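Printed tablecloths, and why I've gone a bit mad for them

I grew up in a house with two tablecloths. One was white damask and came out in December, and the other was wipe-clean and lived on the table until the corners cracked. I assumed that was the full range of what a tablecloth could be. Then last spring I went to the Saturday-morning sort of sale they hold at the old hall in Jesargate, found a box of printed cotton under a trestle, and I haven't shut up about it since.

I'm not a collector in the serious sense. I don't keep things in acid-free tissue and I couldn't date a cloth to within ten years if you paid me. But I do love them, and a few of you asked after my last post how I choose them, wash them and store them, so I'm going to have a go at writing it all down.

What I look for

Small flowers, every time. I know big blowsy roses have their fans (and I do own one with peonies the size of dinner plates, which I adore in July and can't look at in February) but for a cloth that's going to be out week in, week out, a little scattered print is the friendliest thing in the world. It gets on with any plate. It hides tea. You can put a striped jug on it and the two don't shout at each other.

Pale grounds make people nervous and I really think they shouldn't. A white or cream cloth with a busy sprig on it is far easier to live with than a plain navy one, where every crumb and every bit of cat hair stands up and waves at you. The pale ones can also go in a hotter wash if the fabric will take it, so you've got a fighting chance with gravy.

I hold a cloth up to the window before I buy it. You can see thin patches straight away, and old darns, and those tiny pinprick holes that turn into big holes the first time you wring the thing out. Darns don't put me off at all. Somebody loved it enough to mend it! Pinpricks do put me off, unless it's going to be cut up for napkins.

Getting the size right

Sizes are where I've made most of my mistakes. My kitchen table is 72 inches long and for ages I bought cloths by eye, so I have a drawer of lovely things that stop short at one end like trousers that have shrunk. Now I carry a tape measure. For my table I want 82 inches at the very least, and that only gives a drop of five inches at each end — neat for breakfast, a bit mean for a proper dinner.

Low tables are much more forgiving. You can use a cloth that's far too big and just let it go over the sides in folds, and it looks generous. Nobody's knees are under there to get tangled up. I've used an old single bedspread on mine before now, and it looked smashing.

Rounded corners help too, if you've a choice of table. The cloth slides over them and hangs softly where a sharp corner makes a stiff little point, and sharp corners are also where the fabric wears through first.

To iron or not to iron

I'm going to say it: I hardly ever iron them. I did for the first few months, standing there with the radio on, doing one end while the other end creased itself on the floor. These days I shake the cloth hard when it comes out of the machine, peg it by the long edge, and put it on the table while it's still very slightly damp. Most of the creases drop out by teatime. The ones that don't, I leave. A printed cloth with a few wrinkles in it looks like somebody lives here.

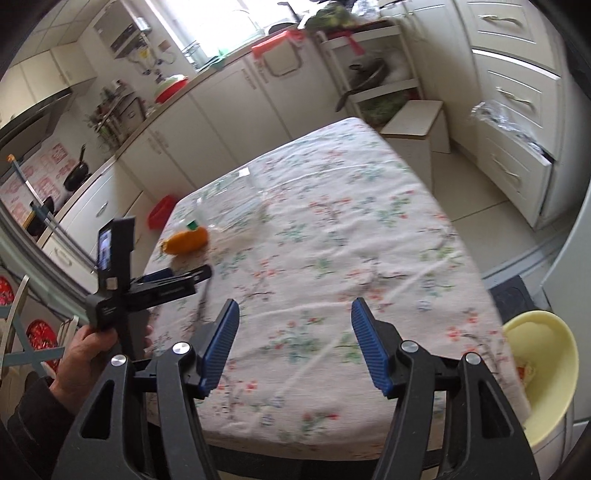
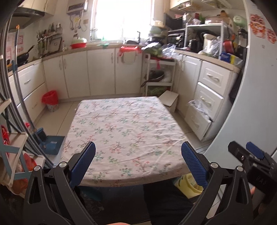

Little flowers on a pale ground, my favourite sort of print.

Stains, and what I do about them

Tea and coffee: cold water at once, then a normal wash. If it's dried in, I soak it overnight in a bucket with a scoop of oxygen bleach and it nearly always shifts.

Candle wax: let it go hard, pick off what you can with the back of a knife, then brown paper and a warm iron. Change the paper more often than you think you need to.

Beetroot: I've no answer. I have one cloth with a faint pink cloud on it and I put the bread basket there.

Old brown fold lines on a cloth that's been in a cupboard for years are a different matter, and they need patience. I do several cool soaks over a few days with fresh water each time, and I never rub, as the fibres along a fold can be very weak. Then dry it outside on grass if you possibly can. My gran swore by this and I thought it was nonsense until I tried it!

Storing them

Roll them if you have the room. I begged a few cardboard tubes from Fagerlund, the fabric shop on Steltow high street, and they're brilliant — no fold lines, and I can see every print at a glance in the cupboard. If you have to fold, fold in thirds one time and quarters the next, so the crease isn't always landing in the same place.

Keep them away from bare wood as well. The shelf in my airing cupboard left a yellow stripe on a really pretty one with cornflowers, and I'm still cross about it. An old pillowcase laid on the shelf is plenty.

Next on my list

I'm after something with lemons. I saw one in Jesargate, dithered, walked round the hall once and came back to find it gone, so I've been sulking ever since. If any of you spot a lemon one, cotton, 82 inches or longer, please leave me a comment. I'll swap you the peonies for it (but only until July).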